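Print
E-mail

Thursday, teleop bench, kitchen table setup

Started at 9:30. Arm came up without faults. Homed it twice because the first homing left joint 5 a few degrees off from the stored pose, same as last week. I have stopped treating this as a fault and just home twice.

Task for today is the cup transfer: pick up the glass cup, move it to the middle of the table, set it down, release, back off. Target is 36 good demonstrations by remote control, then 20 by hand guiding so we can compare the two sets. The Vanov people want both kinds in the same format, so the hand-guided ones get resampled to match before they go in the folder.

Settings for the remote session:
Leader arm scale 1:1, no smoothing on the wrist.
Gripper force limit 20 percent. Tried lower, and the cup turned in the fingers on two of the first takes.
Episode limit 2000 steps. Most good takes finish well under 1000, so the limit only matters when I get stuck lining up the grasp.

First hour was slow. The cup is clear and I kept misjudging the rim in the operator view. What helped was lining up on the base of the cup first, then coming up with the wrist already level and closing on the rim. Going straight for the rim I was hitting it with one finger and pushing the cup over. Anyone taking the next shift should practice the approach five or six times with recording off.

Grasp notes. Both fingers at the rim, cup upright. If it is tilted at pickup it stays tilted all the way over and the set-down is bad. Do not try to fix the tilt in the air. Put it back, open, start again, and mark the take as a retry. Vávra's old script throws away retries by default and I have turned that off. We want a few of them in the set, marked as retries, so the policy sees a recovery.

Lunch. Left the arm powered with brakes on. Came back and the leader handle had drifted a little from the follower, which gave a small jump when I re-engaged. Added a line to the checklist: match poses before enabling, always, even after a short break.

Afternoon, hand guiding. Freedrive mode, payload set for the gripper. With the payload wrong the arm sinks when you let go and it shows up in the data as a slow dip at the end of each segment. Threw out the first three for this reason. After correcting it the arm held where I left it.

Hand guiding is quicker for me on this task and the paths are smoother, but my own arm is in the wrist camera view for a good part of every take. That may make those recordings no use for anything that learns from images. We can still use the joint data. For the image side I replayed two of the paths with me standing clear and recorded the cameras on the replay. Replay landed the cup close enough both times. If the Drimham office agrees, I would rather do that for all of them: guide once, reset the table, replay, keep the replay.

The reset is what takes the time. The cup has to go back to its start area by hand, and I am moving it a little each time so the starts are not all the same. I left the rest of the table items alone during a block and shifted them between blocks. The mug stand and the wicker tray with the corn stay on the table for all blocks. They are clutter for this task, but the corn and the hanging mug are both targets in the next one, and I want the backgrounds to match.

Problems still open:
The cable on the upper arm pulls when the wrist goes past its comfortable range. I stayed away from that side today. Needs a longer loop before we do anything near the oven.
Gripper opens late on release by a noticeable amount. I think it is the Stonevix driver queueing commands. On the remote takes I learned to wait with the cup on the table before backing off, so the pause is in the data. Should be fixed before we collect more, or the pause will be learned as part of the task.
Time stamps on the head camera are behind the joint log. Constant offset as far as I can tell, so it can be corrected afterward. Not done yet.

Count at 5:15: all 36 remote takes in, retries kept separately. Hand-guided set not finished. Will complete it next session with the replay method if I get the okay, otherwise the plain way.

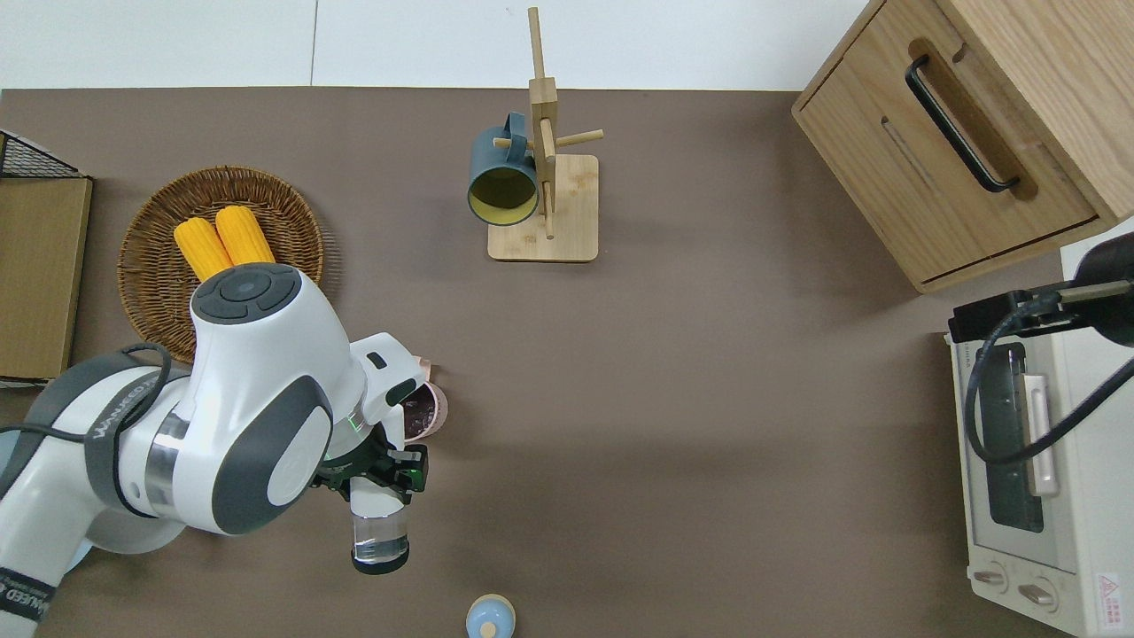
For next session, wipe the finger pads before starting and check that both still close evenly. Bring a second cup of a different height. Freedrive payload value is written on the tape by the teach pendant, so please use that one and leave the default alone. Backup of today's takes was still copying when I left, so check the folder size in the morning before anyone clears the local disk.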